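Drellside Parts Room: Bins and Trays

Gallery index / Storage / Open trays

Notes and captions: Jonalyn Macapagal
Posted March 5, 2018

The parts room at Drellside was re-sorted in December. Before that, small stock was kept in cardboard cartons on steel shelving, with the contents written on the front flap. Cartons sagged, flaps tore, and the same part number could turn up on three shelves. The replacement system uses open plastic trays, sorted by color at the bench and by number on the shelf.

This page covers the open trays only. Lidded boxes and the long-stock rack have their own pages. Pictures are added as each area is finished, so the set is short for now.

Color rules

Blue: incoming, not yet checked.
Red: checked, waiting to be shelved.
Gray: returns and mixed hardware. Gray trays stay on the lower shelf and do not go on the bench.

The colors apply to bench trays. Shelf trays may be any color and are identified by the number card. Rigoberto Bañuelos keeps the card list. Cards start at 300 and run in shelf order from the door. Numbers below 300 belong to the old carton system and should not be reused.

Sizes and limits

Shelf spacing is 270 mm, which clears one tray with a hand above it. Two stacked trays will fit but cannot be picked from, so stacking on the shelf is not allowed. Shelf depth is 600 mm. Trays go in short side forward.

Count limit for fasteners is 50 bags per tray. Past that the bags slide over the rim when the tray is pulled. Heavy items (bearing blocks, cast brackets) are limited by weight; see the sheet on the end panel.

Labels

Ro-un Lim tested two adhesive labels on the outer walls. Both lifted at the corners within a week. A ribbed wall gives the adhesive only the high points to hold. Number cards are now clipped to the shelf lip, and the trays carry no permanent marking.

Pictures
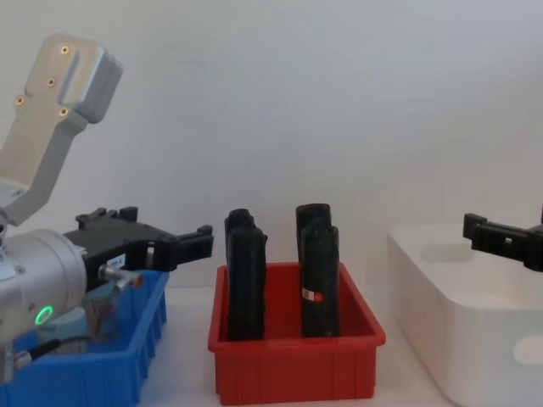 Bench trays, sorting position. Blue and red are set out as a working pair, and a part moves from one to the other once its number has been confirmed against the packing slip. Both are the open rectangular pattern. The vertical grooves that defeated the labels run down the outer walls of each, and the flared rim shows best on the red one.

Corrections to card numbers go to Rigoberto. Requests for more trays go to Yatziri Xolalpa, with the shelf number and the color.

Next to be added: returns shelf, lower level.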